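생활정리 실습 4주차 강의 노트
주제: 작은 탁자 위 물건 정리하기
담당: Irja Juntunen

지난주에는 서랍 속을 함께 들여다보았지요. 숙제로 보내 주신 글을 하나하나 읽으면서 참 즐거웠습니다. 이번 주에는 눈에 늘 보이는 자리, 그러니까 탁자 위로 올라와 보겠습니다. 탁자는 서랍과 달라서 닫아 둘 수가 없으니, 조금만 흐트러져도 방 전체가 어수선해 보이곤 합니다.

먼저 탁자 가운데에 밝은색 매트를 한 장 깔아 주세요. 매트 안쪽은 지금 손대고 있는 물건의 자리, 바깥쪽은 기다리는 물건의 자리입니다. 어두운 탁자라면 경계가 또렷해서 처음 하시는 분도 금세 익숙해지실 거예요.

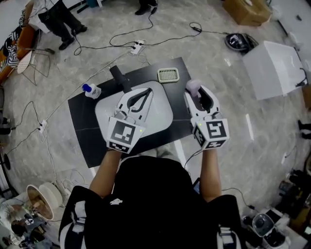
기다리는 물건은 서로 닿지 않게 띄엄띄엄 두시고, 작은 병이나 구멍 난 받침처럼 가벼운 것부터 하나씩 매트로 옮깁니다. 한 번에 하나만 집는다는 약속을 꼭 지켜 주세요. 마음이 급하면 두세 개를 한꺼번에 쥐게 되는데, 그러다 보면 어디에 두려던 것인지 잊어버리기 쉽답니다. Ludstead 반에서는 이 연습을 19분 동안 쉬지 않고 해 보았는데, 다들 끝나고 나서 어깨가 뻐근하다며 웃으셨어요.

다음은 방의 밝기 이야기입니다. 비슷한 색의 물건을 나눌 때는 손 그림자가 의외로 방해가 됩니다. 천장등이 여러 방향으로 놓인 방이면 가장 좋고, 등이 하나뿐인 댁에서는 탁자를 등 바로 밑에서 조금 비켜 놓아 보세요. 흰 벽도 빛을 부드럽게 돌려주어 큰 도움이 됩니다. 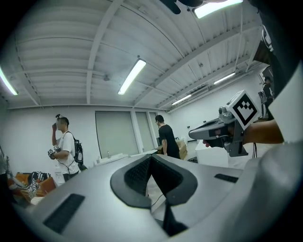 그림 2. 흰 벽과 긴 형광등이 있는 밝은 방

과제: 집에 있는 탁자 하나를 골라 정리한 뒤, 매트 안팎에 무엇을 두었는지 짧게 적어 오세요. 매트가 없으면 깨끗한 수건을 접어 쓰셔도 괜찮습니다. 읽을거리는 교재 68쪽부터이고, 다음 주에는 Alvarado 교실에서 만나요.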